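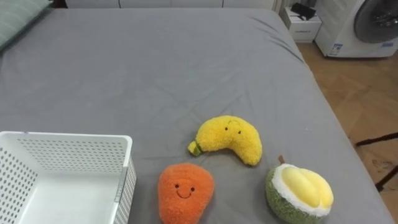
Gray sheet, white basket, June.

Slept badly again, so the new pillow has now had nine nights and I am ready to say what I think of it. It cost 70 dollars, it is called the Hesell, and it was supposed to "retrain" my neck. My neck has not been retrained. It is the same neck, a bit stiffer on the left.

I should write down how I got talked into all this, if only so I can read it the next time I'm up at two in the morning looking at bedding. It started with the mattress ad, the one from Prurnero that followed me from site to site for most of the spring. 639 dollars, marked down from a price I doubt anyone ever paid. Then the sleep band, the Tai, 299 and a monthly fee on top once the trial runs out. I held off on the mattress. I did not hold off on the band, and I've been wearing it since the end of May.

So, the band. It gives me a score every morning. Yesterday I woke up feeling fine, better than fine, made eggs, and then looked at the score and it said my recovery was poor. By ten I was yawning. I don't believe the band knew something I didn't. I think I read the word "poor" and did what I was told. This morning I felt like wet cardboard and it gave me a very good score, with a little green ring around it, and told me I was ready for a hard workout. I went back to bed for half an hour. It logged that as "quiet wakefulness."

I looked up how it decides what deep sleep is. The help page says it uses movement and pulse and something it calls a model, and after that the page is mostly about how many people love it. There's a line saying it isn't a medical device, in smaller type than everything else. I'd like to know what it compares itself to. I wrote and asked, and got a reply in under a minute thanking me for being part of the Tai family.

The pillow has its own booklet. You're meant to lie on the low side for the first week and move to the high side after that, and if it hurts, that's the adjustment period. How convenient. If it feels good, it's working, and if it feels bad, it's also working, and by the time you're sure either way the return window has closed. I checked and have until the end of the month. I kept the box this time.

And then the tea. I'd forgotten the tea until I opened the cupboard tonight. Katar, "night blend," tastes like a lawn. The package says it supports restful sleep, and "supports" is doing a lot of work in that sentence. I drank it every night for two weeks and got up to pee at three every night for two weeks. The band marked those as disturbances and suggested a calming drink before bed.

What I keep coming back to is that I slept perfectly well in the old apartment, on a mattress that sagged in the middle, with the bus stopping right under the window. The things that were different then: I walked to work, I didn't have the phone in the bedroom, and I was younger. There's no box to order for any of that. The walking I could do something about. It's 700 steps to the bus stop, according to the band, and I don't trust that number either — I could swear it added some while I was brushing my teeth.

To be fair to the other side, the room is cooler since I started leaving the window open, and I think that has helped a little. That cost nothing, so I'm inclined to believe it. Though I would be, wouldn't I. I wanted the free thing to be the one that worked before I'd even tried it. Maybe people who bought the mattress sleep better for the same reason.

Plan for the next two weeks. Old pillow back on. Band in the drawer, turned off, and no peeking to see whether it misses me. Phone charging in the kitchen. No tea after dinner, or at least not that tea. I'll write down how I feel when I get up, before coffee, in plain words, and see if any pattern shows up. I don't expect one.

11:20 now, later than I meant. Window's open. Need to cancel the trial before it starts charging me, and find the tape for the pillow box.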